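Skimside workshop, robot bench area
Monthly safety check, July
Form 1438

1. Floor marking around the bench. OK. Tape is lifting at the corner by the stores end, re-stick.

2. Emergency stops, 2 off. Both tested, both stop the arms. The one on the wall is behind the coat hooks. Move the hooks.

3. Speed limit with people inside the line. OK, set by Starness at the last visit and not changed since.

4. Gripper fingers, wear and pinch points. OK. Finger pads due for replacement.

5. New tasks run in simulation first. Yes for all but one. The Plilier job went straight to the bench because the afternoon shift was short. Not to be repeated.

6. Walkways and doorways kept in the simulated room as well as the real one. Partly. Bench staff asked for a figure to be left standing in the room during trial runs, so that reach is checked with someone there. Agreed.
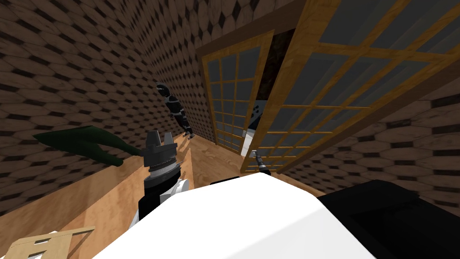 7. Time allowed for checking runs. Not OK. Staff used to do the sorting by hand and now spend much of the shift watching a screen. They get 30 minutes per new task and say it is too short. Raised with Owusu, no answer yet.

8. Breaks from screen work. Not recorded. Start a sheet.

9. Training. Two people on the late shift have not done the restart procedure. They must not clear a stoppage alone until they have.

10. Hand sorting kept up as a fallback. Staff want one session a month so they don't lose the knack. Supported.

Carry items 5, 7 and 9 over to the next check.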